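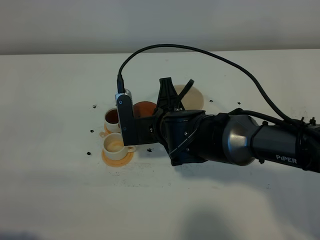
Two cups, orange saucers.

The Gauge at Grullham

Ketill Baldursdóttir read the river gauge at 21 minutes past the hour, as the manual required. The level had dropped 2 centimetres. She entered it in the log and initialled the colour code.

Elfriede Bühler had kept the station for 40 years. Her last entry, in August, gave the level, the wind and one word: tea.
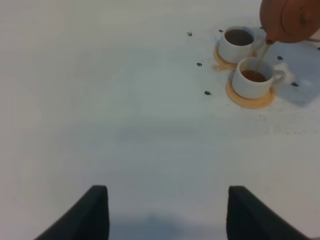 The Second Reading

The form had no field for tea. Ketill checked the Vundier manual, all 200 pages, and telephoned the office in Truro. The clerk asked her to spell it.

"Was it a measurement?" he said.

"It's in the measurement column."

He told her to carry it forward. At the next reading she wrote the level, the wind and, after some thought, the same word.

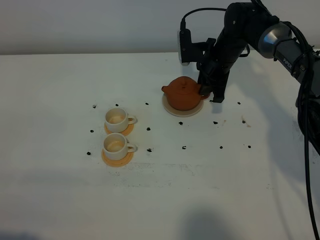

The teapot, terracotta in colour.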